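The rulebook for robots at home has a hole in the middle

At Derkby, a housing firm with 539 flats and a plan to put tidying robots in some of them, the document that governs the machines runs to 36 pages. Eleven of those deal with charging. Four deal with data. The part on what a robot may pick up off the floor, and how, fills half a page, and most of that is a table of weights.

Ruth Heywood, who wrote the first draft, is not defensive about it. "We copied the shape of the factory rules," she says. "In a factory you know what is coming down the line. In a hallway you don't."

Hallways are where the trouble starts. The code of practice most buyers now ask for, drawn up by the consultancy Gadex, says a domestic robot should "handle household items with due care". I asked three people who work with it what due care meant and got three answers. Idrisa Chege, who audits robots for Gadex, said it meant no lasting mark on the object. Erick Mwakalinga, who trains them, said it meant putting the thing back where a person would expect to find it. Reginald Nakamura, who represents tenants, said it meant leaving his members' belongings alone unless asked.

All three are reasonable. They can't all be tested by the same checklist, and the checklist doesn't try. It asks whether the operator has "considered" grip force. A box is ticked. I have seen 27 of these forms and that box was ticked on every one, in several cases with nothing written beside it.

Footwear is a good place to watch the wording fail. It is light, so it passes the weight table. It is soft, or some of it is, so a limit set for hard objects says little. It also comes in twos, and the code never mentions pairs. A robot that moves one slide sandal to the rack and leaves its partner on the tiles has broken no rule at all.
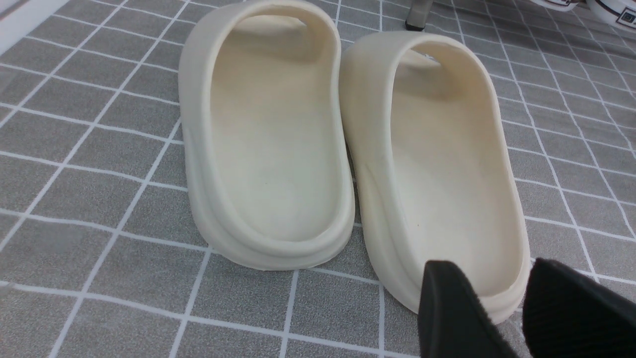 What a test ought to ask

Obadia Kashindye, an engineer at the small test house Hrnčiar, thinks the fix is dull and cheap. He wants every claim of safe handling backed by 1000 logged grasps on ordinary objects, with the failures published next to the successes. He would set the starting position too: from behind, from the side, with furniture close by.

"If you choose where the shoe is, you have chosen your result," he says.

I like the idea more than I trust it. A thousand grasps sounds strict until you ask who picks the objects. Makers will send what their grippers already manage, and a test house that depends on makers for its fees will be slow to send it back. Kashindye concedes the point and suggests tenants supply the items. Nakamura laughed when I passed that on, then asked who would pay for the broken ones.

Ideo, the trial scheme Derkby has joined, promises a revised code in October. The draft I was shown has a new paragraph on pairs, which says they "should normally be kept together". It gives no distance, and it does not say what the robot should do when it can find only one. Due care is still there, on page two, still without a definition.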